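Gravuseck 8: editor y organizador de grabaciones de voz para Mac
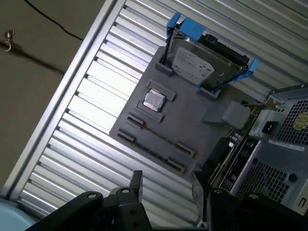

¿Gravuseck modifica los archivos originales cuando se recorta o se limpia una grabación?
Los originales quedan intactos en la carpeta de la biblioteca. Cada recorte, ajuste de volumen o filtro se guarda como una lista de cambios aparte, y el audio nuevo se escribe en el disco solo al exportar.

Descripción del producto

Gravuseck es una aplicación de escritorio para quien acumula grabaciones habladas y necesita encontrarlas, cortarlas y entregarlas: entrevistas, clases, actas de reuniones, notas dictadas, episodios de radio. No es un estudio multipista. Trabaja con un archivo cada vez, en mono o en estéreo, y deja la música y la mezcla para otros programas.

La ventana principal tiene tres zonas. A la izquierda está la lista de colecciones, en el centro la forma de onda y a la derecha el panel de notas. Cualquiera de las dos laterales se puede ocultar con el teclado. La forma de onda se calcula la primera vez que se abre un archivo y después se guarda en caché, de modo que las aperturas siguientes son inmediatas incluso con grabaciones de varias horas.

Edición

Los cortes se hacen seleccionando un tramo y pulsando la tecla Suprimir. El tramo eliminado queda marcado con una línea fina; al hacer clic en ella se puede recuperar entero o estirar sus bordes. En cada unión se aplica un fundido de 10 milisegundos para evitar chasquidos. El valor se puede cambiar en Preferencias, en la pestaña Audio.

La función Silencios busca las pausas más largas que un límite fijado por el usuario y las acorta todas a la vez. Conviene escuchar el resultado antes de exportar, sobre todo en entrevistas con dos micrófonos de nivel muy distinto, donde una voz lejana puede tomarse por silencio.

Hay cuatro filtros: reducción de zumbido, corte de graves, suavizado de sibilantes y nivelado de voz. Los cuatro funcionan en tiempo real durante la escucha. El nivelado de voz se ha reescrito para la versión 8 y ya no sube el ruido de fondo en las pausas, un defecto que arrastraba desde la primera edición.

Marcas y notas

Durante la reproducción, la tecla M coloca una marca en el punto actual. A cada marca se le puede añadir un texto, un color y el nombre de la persona que habla. Las marcas se exportan como capítulos en los archivos M4A y como texto con códigos de tiempo en los demás formatos.

Las notas se buscan desde el campo superior junto con los títulos y las fechas. La búsqueda no distingue mayúsculas ni acentos. Para limitarla a una colección hay que seleccionarla antes de escribir.

Importación y exportación

Formatos de entrada: WAV, AIFF, M4A, MP3, FLAC y CAF.
Formatos de salida: WAV, AIFF, M4A, MP3 y FLAC.

Los archivos se añaden arrastrándolos a una colección o indicando una carpeta vigilada. Todo lo que llega a la carpeta vigilada se copia a la biblioteca y recibe un nombre según la plantilla elegida. Si ya existe un archivo con el mismo nombre y la misma duración, Gravuseck pregunta qué hacer y no sobrescribe nada por su cuenta.

La exportación por lotes admite colecciones completas. Se puede cerrar la ventana mientras trabaja; el progreso aparece en el icono del Dock.

Biblioteca en disco externo

La biblioteca es una carpeta corriente y puede estar en un disco externo. Para trasladarla, use Archivo > Mover biblioteca y espere a que termine la comprobación. Si se mueve a mano desde el Finder, el programa pedirá la nueva ubicación al arrancar. No recomendamos guardarla en una carpeta sincronizada con la nube y abierta en dos equipos a la vez.

Requisitos

Mac con procesador Intel o Apple
8 GB de memoria
353 MB libres para la aplicación, más el espacio de las grabaciones
Conexión a internet solo para activar la licencia y descargar actualizaciones

Idiomas de la interfaz: español, inglés, galés y vietnamita. La traducción vietnamita es de Bảo Phùng y la galesa de Elin Yorath.

Licencias

Individual: una persona, hasta dos equipos de su uso.
Equipo: 10 puestos, con gestión desde una sola cuenta.
Centro de enseñanza: instalación en todas las aulas de una misma sede.

Las tres licencias son de pago único e incluyen todas las actualizaciones de la versión 8. Quien compró la versión 7 a partir de abril recibe la nueva sin coste con su mismo número de serie. Las demás licencias anteriores tienen precio reducido, que se muestra al introducir el número en la página de compra.

La prueba gratuita permite usar todas las funciones salvo la exportación por lotes. Al caducar, la biblioteca sigue abriéndose en modo de solo lectura y los originales se pueden copiar con normalidad.

Cambios de la compilación 1206

Corregido un cierre inesperado al importar archivos CAF sin duración declarada.
Las marcas conservan el color al duplicar una grabación.
El medidor de nivel responde bien con interfaces de un solo canal.
La carpeta vigilada ignora los archivos temporales de otras grabadoras.
Nuevo atajo para repetir los últimos segundos: Opción + flecha izquierda.

Problema conocido: con la interfaz en galés, el texto de algunos botones de la ventana de exportación se muestra recortado.

Soporte

Gravuseck lo desarrolla y distribuye Drundisora. El manual en PDF se abre desde el menú Ayuda. Las consultas técnicas las atienden Myfanwy Samuel y Jitendra Prajapati mediante el formulario de contacto, en español o en inglés. Indique el número de compilación, que figura en Gravuseck > Acerca de, y adjunte el registro si el programa se ha cerrado solo. Para facturas y licencias de centro, elija Administración en el mismo formulario.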